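Caring for Wooden Tables: Notes for Session 4

Looking After Furniture at Home, evening course
Tutor: Sigrun Hägglund

Welcome back, everyone, and thank you for bearing with me last time when we ran over and had to pack the chairs away at such a gallop. These notes cover what we'll be talking about this evening, and I've put in a few things I didn't get round to saying in session 3, mainly to do with grain. Please keep them with your other handouts, as we'll want them again when we get to repairs.

Reading the grain before you do anything

I always ask people to spend a few minutes simply looking at a table before they reach for a cloth, and I know it sounds like fussing, but you do learn a great deal. Stand at one end with a window or a lamp at the other and bend down until the light skims along the top. Scratches and cup rings that you can't see from above will show up nicely from down there, and so will any patches where the finish has gone dull.

While you're down there, follow the lines with your eye. A board sawn more or less through the side of the log will often show you arches and long loops, sometimes closing up into ovals, and these are lovely things to have in the middle of a table. A board cut so that the growth rings stand upright gives you straighter, closer lines. Plenty of boards have a bit of both, with the lines tight together on one side and wandering further apart as you go across. None of this is a fault, and it doesn't need correcting (I had a phone call once from a gentleman who wanted his sanded out!).

Pale woods such as maple, birch and ash can be rather quiet about their grain, so you may need the low light to see which way it runs. You'll want to know, as all the wiping, rubbing and sanding we do from now on goes along the grain. Where the lines curve, choose the general direction of the board and stick to it. Trying to steer round every bend will only tie you in knots.

What sort of finish have you got?

Bendik Halvorsen, who took this course before me and left me his very full folders, used to put a single drop of water somewhere out of sight and watch it while he drank his tea. If the drop sits up in a bead for ten minutes or so, you most likely have a varnish or lacquer in good order. If it slowly sinks and leaves a darker spot, the table is probably oiled, or waxed, or has been left bare. The spot will usually fade as it dries, but do please choose the underside of the top or the inside of a leg.

Your fingertips are useful too. Varnish tends to feel even and a little glassy, whereas an oiled top feels more like the wood itself. Wax has a slight drag to it, and if you scratch very gently with a fingernail underneath, a little may come away.

Everyday cleaning

Clear the table completely, and lift things off instead of sliding them. Dust first with a soft dry cloth, for the grit is what does the scratching, and it's a pity to grind it in with a wet one. Then take a second cloth, wrung out until it hardly feels damp, with one small drop of washing-up liquid in a bowl of lukewarm water. Go along the grain from end to end, turning the cloth as you go. Follow with a cloth rinsed in plain water, then a dry one.

Please leave the spray polishes in the cupboard. Many of them contain silicone, and it can make life very trying for anyone who wants to refinish the table later on. I would keep vinegar away as well, and those green scouring pads that seem to find their way into every kitchen.

Oiling a bare or oiled top

Twice a year is plenty for a table in daily use, and I like to do mine in August, when the windows can stand open all day. If the surface has become rough, go over it lightly by hand with fine paper along the grain. Wipe off every bit of dust, then put on a thin coat of oil with a lint-free cloth. Leave it for as long as the tin tells you and wipe away all that hasn't gone in. A sticky table is nearly always a table with too much oil left on it.

Now, a serious word about the cloths. Rags with linseed or similar oils on them can heat up by themselves and catch fire if they're left in a heap. Spread them out flat outdoors to dry, well away from anything that could burn, or put them under water in a lidded metal tin until you can dispose of them. I'll say this again in class, and probably again the time after that.

For next time

Please choose one table at home, do the water drop test underneath, and jot down what you find. A drawing of the grain would be very welcome, however wobbly. Sigrid's old rule from my own student days was to draw the three longest lines first and let the others follow, and it still works for me. If your table has a ring or a burn on it, make a note of where it sits and how wide it is, and we'll talk about what can be done.

You'll need an old cotton T-shirt, a soft pencil and some fine paper for the next session. I'll bring the oil and the wax, and there will be tea at the back as usual.

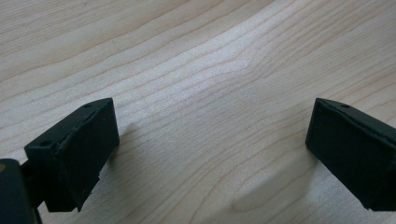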